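MacAulay letters from Zollgate Palace go online

18 Dec 2020

Wonderful news for anyone who loves the small, everyday side of court life: the MacAulay letters are finally being put online, and the first batch is free to read now. If you have ever wanted to know what a young princess threw at her brother over breakfast, or how long it took to get a wet dog out of a throne room, you are in for a treat.

The letters were written by a Scottish nursery maid named Effie MacAulay, who left home as a teenager to work for the grand ducal family at Zollgate Palace in the last years of the nineteenth century. She wrote home to her mother nearly every week, and her mother kept everything. There are 185 letters in all, plus the diaries Effie kept on and off, a recipe book and a fat bundle of laundry lists (more fun than they sound). Put together it comes to 2,870 pages, and 2,000 of those are already up on Brirnex, the free reading site where the whole collection will live.

Until now almost all of this was known only from a slim booklet printed by the family, which quoted a few of the more polite passages and left out the rest. And the rest is where the good stuff is! The booklet has the grand duchess as a chilly figure who came to the nursery once a day to be curtsied to. In the letters she turns up in her stockings after dinner, eating cold rice pudding out of the dish and asking Effie to teach her Scottish songs. The two of them seem to have got through a great many songs.
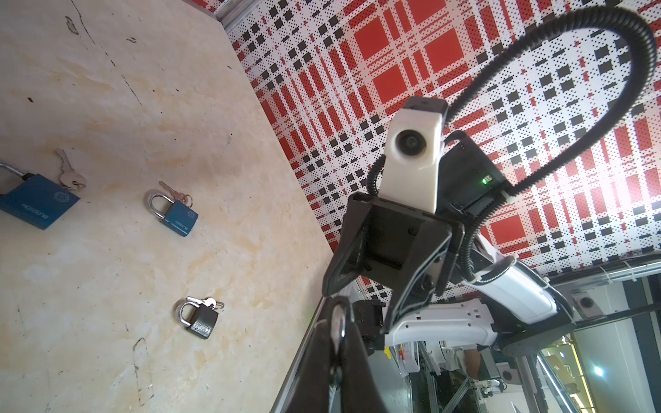

Eilidh Morrison said the rice pudding letter was the one that made her put down her pencil and laugh out loud, and that she had read it over the phone to her sister the same evening. She added that the grand duchess comes across as lonely in the early diaries and much less so later on, and that she hoped readers would go through them in order to feel the change for themselves.

Morrison has transcribed every page, including the ones where Effie saved paper by turning the sheet sideways and writing straight across what was already there. Some of those sheets took her a full week. Her typed text sits beside each scan, so you can follow the loops and blots of the original or skip straight to the clean version. Effie's spelling has been left alone. She never did settle on how to write the name of the grand duke's chamberlain, and by the second diary she is calling him "Mr. Whiskers" and leaving it at that.

The children are the real stars, though. The eldest princess kept snails in a hatbox and charged her cousins a button each to look at them. The little hereditary prince refused to sit for his portrait unless the painter also painted his wooden horse, and the painter gave in, so there was a horse in the official portrait until somebody had it covered with a curtain. Effie was furious about the curtain. She gives it nearly four pages.

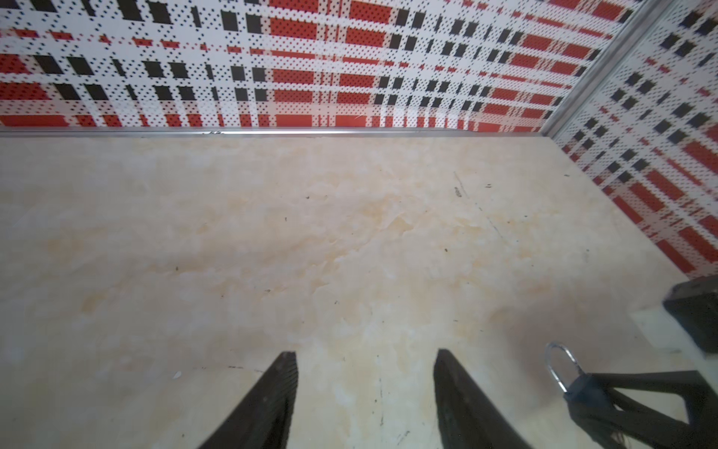

What to read first

A good place to begin is the long letter describing the summer move from Zollgate to the lake house. The whole household went by train, with the family silver, a piano, the snails and a goat that was supposed to provide milk for the baby and mostly ate people's hats. Effie shared a carriage with the goat. Her mother evidently wrote back with advice, as the next letter begins, "No, I did not try the bonnet ribbon, she had it already."

After that, try the Christmas letters. The staff tree stood in the kitchen passage, and the children were allowed down to help light the candles on condition that they went to bed directly afterward, which they never did. There is a lovely bit where the grand duke himself comes looking for them and ends up sitting on a flour barrel, being fed gingerbread by the cook.

The recipe book is up as well, and that gingerbread is in it – on a page so spattered that Morrison had to guess at one of the spices. She went with mace.

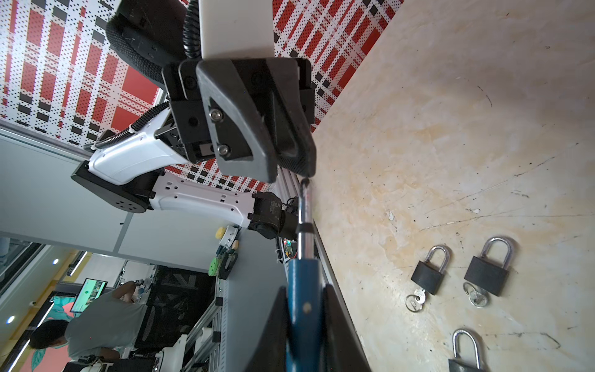 Black gripper and marble-patterned tabletop.

There are sadder pages too. The baby prince was ill for most of one winter, and the letters from that time are short and plain, a few lines on his breathing and whether he had taken any broth. He got better. Effie marked the day in her diary by drawing a sun in the corner, and she drew one on the same date every year she kept a diary after that.
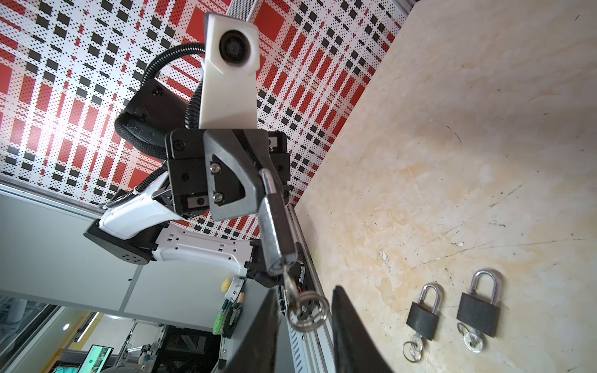 The papers came home to Scotland in two trunks, and the diaries were in the one that locked. Effie's niece wrote that the trunk sat unopened for years, as the key had gone missing somewhere between the palace and the ferry. The two black padlocks pictured here, the smaller on the left and the larger on the right, have their keys lying right beside them, and poor Effie would have envied that. Her brother finally took the hinges off the back with a kitchen knife, and he left a note inside the lid to say sorry.

The remaining pages, mainly the late diaries and those glorious laundry lists, will be added to Brirnex in June. Gresto is bringing out a printed selection the same month, with Morrison's notes and a family tree to help with all the cousins (there are a lot of cousins, and far too many of them share a name). The online letters can be searched by person, place or pet. The goat has her own entry, under G.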